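4.2 Card handling with the two grippers

The second group of trials used the open desktop computer. We chose it for the comparison since the parts inside are close together and the gripper must work between the metal rail and the motherboard. In the parts tray trials of Section 4.1 there was free space on all sides of the object, and the two grippers gave nearly the same results. Inside the chassis this was no longer the case.

Both grippers were mounted on the same arm and used the same controller settings. The Kaltenska gripper has parallel jaws which move on a straight guide. The Michailidis gripper has jaws carried by linkages, so the width of the whole mechanism changes while the fingers open and close. For each gripper we made 27 trials, and these were shared between two operators who had both practised with the arm before. The operators changed places after each block, and the order of the grippers was also changed, so that neither gripper had the benefit of always coming second.

A trial started with the arm at the home position above the chassis. The operator brought the fingertips to the bracket end of the expansion card, closed them, and then tried to draw the card out along the direction of the slot. We did not allow the operator to touch the chassis by hand during a trial. If the fingers slipped, the operator could open them and try again, up to a limit of four attempts. After the fourth attempt the trial was recorded as failed.

The wrist camera was the only view given to the operator. Its position was the same for both grippers, but the part of the work area that it could show was different. With the linkage gripper, a large part of the lower view is taken by the mechanism itself (Figure 4).

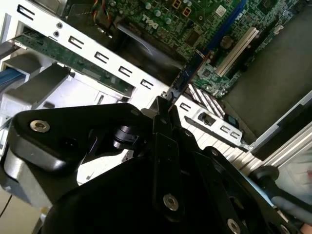
Figure 4. Wrist camera view with the fingertips at the end of the blue expansion card. The perforated rail of the chassis crosses behind the gripper.

The operators reported different difficulties. Olaniyan found the parallel jaws easier to line up with the card, but he had to keep more distance from the rail, as the body of that gripper is wide near the tips. Kouris preferred the linkage gripper for the last part of the approach. His complaint was about the view: when the fingers were low in the chassis, he could not judge well how far the links were from the metal edges under them. In two trials the controller stopped the arm on the force limit before the fingers had reached the card. We kept these trials in the results and counted them as failed.

We also looked at the shape of the fingertips. Blocky tips give a good contact area, but they need more room beside the bracket than thin tips would need. We did not change the tips between trials, so their effect cannot be separated here from the effect of the jaw motion. This is a limit of the present comparison, and we return to it in Section 6.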